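Kitchen staff and school meal workers wanted for a paid study on dishwashing robots

Makinbridge Institute for Working Life, Flurnside
Contact: Éabha Keane, study coordinator

We are looking for people who wash pots, pans and trays as a part of their job. You may work in a school kitchen, a hospital, a hotel, a canteen or a small restaurant. We want to learn from you what happens to a kitchen team when a robot takes over a part of the cleaning, and which part you would give away if you were asked first.

The background is this. Last year the company Dirnomer, which runs staff canteens in our region, decided to test robot arms in the dishwashing area. The management talked with engineers for many months. The dishwashers heard of the plan in July, from a notice on the wall. Several of them told us later that they were not against the machine, but they had many questions about shifts, about pay and about who must stay beside it when it stops. In our survey after that we received 157 answers from kitchen workers, and most of the written comments were about these same questions.

The robot work of our study is done in a toy kitchen, with a sponge and a small pot. 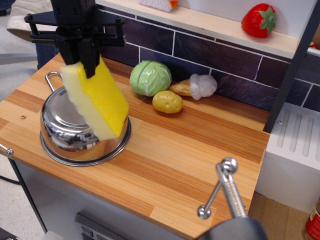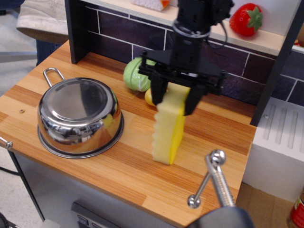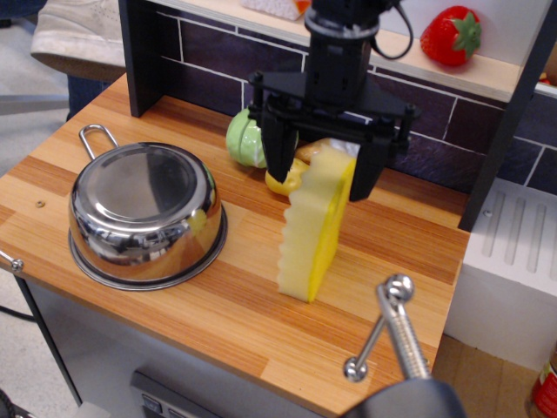 In the study you will come to our rooms in Flurnside for 3 sessions. In the first session we talk with you about your normal working day. In the second you watch the gripper at work with the sponge, and you tell us where you would do it in another way. A person who has cleaned burned rice from a pot for ten years knows things about pressure and angle that our engineers do not know, and we would like to write them down. In the third session you plan a shift together with four or five other participants – who does what, who takes breaks when, who is responsible for the machine.

You can take part if you

– are 19 or older
– have worked in a kitchen for at least six months, full time or part time
– can follow a conversation in English (you do not need to write)

You do not need any knowledge about computers. People who have already lost hours or changed their job because of a new machine are very welcome.

Each session takes around two hours. You receive a payment after every session, also if you decide to stop early. Travel by bus or train is paid back. We do not give your name or your answers to your employer. The sessions can be in the morning or in the evening, so please tell us your shift times when you write.

To apply, send a short message to Éabha Keane at the Institute or leave a note at our front desk, with your name, your job and a phone number. The last day to apply is February 24, 2025.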